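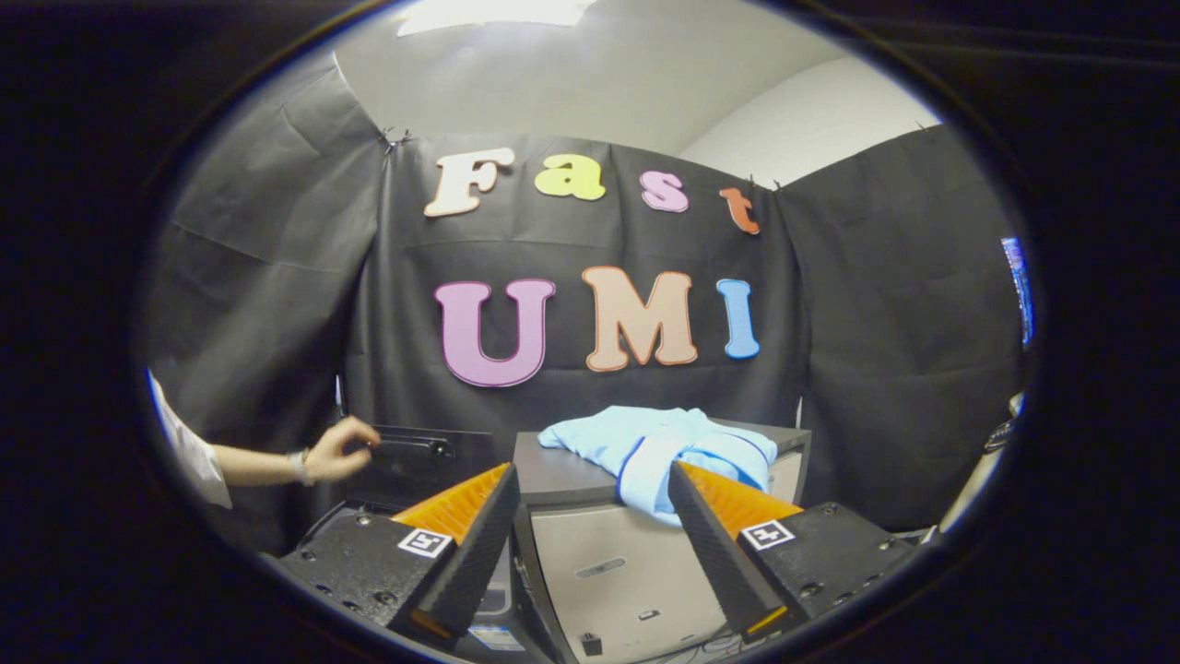
手持ちグリッパーのカメラから見た作業台。水色のシャツと、左から伸びる人の手。

手で教えるか、遠くから教えるか

ロボットに仕事を教える方法について、私は最近よく考えています。大きく分けると二つあります。一つは、人がグリッパーを自分の手に持ち、その仕事を実際にやって見せる方法です。もう一つは、離れた席から操縦装置でロボットの腕を動かし、その動きを記録する方法です。私はどちらも経験しましたが、布を扱う仕事については、手に持つ方法をもっと大切にするべきだと考えています。

私は日本語を母語としませんので、表現が少し固いところはお許しください。

私が働いているZoletton社では、昨年まで遠隔操縦だけを使っていました。Vumbyという社内の計画で、衣類をたたむ動作を集めていたのです。七か月で集まった記録は384件でした。この数を多いと思う人もいるでしょう。しかし、記録を一つずつ見直したとき、私は困りました。どの動きも慎重すぎたのです。布の端をつまむ前に、腕が必ず一度止まります。操縦する人は画面で距離を確かめてから、ゆっくり指を閉じます。学習したロボットも、同じところで同じように止まりました。

人はシャツをたたむとき、そのようには止まりません。襟に触れながら袖の位置を決め、布が少しずれたら、そのまま指先で直します。この「そのまま」が、遠隔操縦ではとても難しいのです。操縦席の人には布の重さが伝わりません。画面の遅れが小さくても、手はその遅れを覚えて、遅い動きに慣れてしまいます。これは操縦する人の能力の問題ではないと思います。私自身、三週間練習しましたが、家で洗濯物をたたむ速さには少しも近づきませんでした。

手に持つグリッパーに替えてから、集まり方が変わりました。同じチームが七月だけで489件を記録し、秋の終わりには合計が2510件になりました。数が増えたことより、動きの中に迷いが少ないことが私にはうれしかったです。引っぱりすぎて戻す動作や、つかみそこねてすぐにつかみ直す動作も、自然な速さで残っています。私はこういう小さな失敗を消さないでほしいと、いつも頼んでいます。失敗から戻る動きは、成功だけの記録からは学べないからです。

もちろん、反対の意見もあります。取引先のLopes社の技術者たちは、手で持った記録は信用しにくいと言います。人の腕は、ロボットの腕が届かない角度にも簡単に曲がります。人にできた動きが、関節の制限のためにロボットにはできないことがあります。これは正しい指摘です。私たちの記録にも、あとで使えないとわかったものがありました。遠隔操縦であれば、記録された動きは少なくともその腕が実際に行った動きです。この安心は小さくありません。

もう一つの問題は、視野です。グリッパーにつけたカメラは、指の先をよく見せてくれますが、広角のレンズでも、手首の向きが変われば見えるものが大きく変わります。台の反対側で布がどうなっているか、わからない瞬間があります。人は自分の目で補っているので、持っている間はそれに気がつきません。記録を再生してはじめて、「このとき私は、カメラに見えないものを見て判断していた」とわかるのです。ですから私は、新しく入った人に、最初の日に自分の記録を見てもらうことにしています。説明を長く聞くより早く直ります。

では、遠隔操縦はもういらないのでしょうか。私はそうは思いません。重いもの、熱いもの、人が近づけない場所の仕事では、離れて教えるほうがよいに決まっています。また、学習したロボットがあと少しのところで失敗するとき、そこだけを操縦で助けるのはよい使い方です。Zeromovという操縦用の装置を、私たちは今でもその目的で残しています。

私が心配しているのは、道具の選び方が会社の習慣で決まってしまうことです。高い操縦装置を買った会社は、それを使い続けたくなります。手持ちの道具を作った会社は、何でもそれで教えようとします。本当は、仕事のほうから考えなければなりません。触った感じが大事な仕事か。速さが必要か。腕の届く範囲に無理はないか。この三つを先に話し合うだけで、むだな記録はかなり減るはずです。

それから、教える人のことも忘れないでほしいと思います。操縦席に一日座った人は、目と首が疲れます。グリッパーを一日持った人は、手首が疲れます。疲れた人の動きは、そのままロボットの動きになります。私たちは午後四時を過ぎたら新しい記録を取らないことにしました。計画の担当からは、もったいないと何度も言われましたが、この決まりは来年も変えないつもりです。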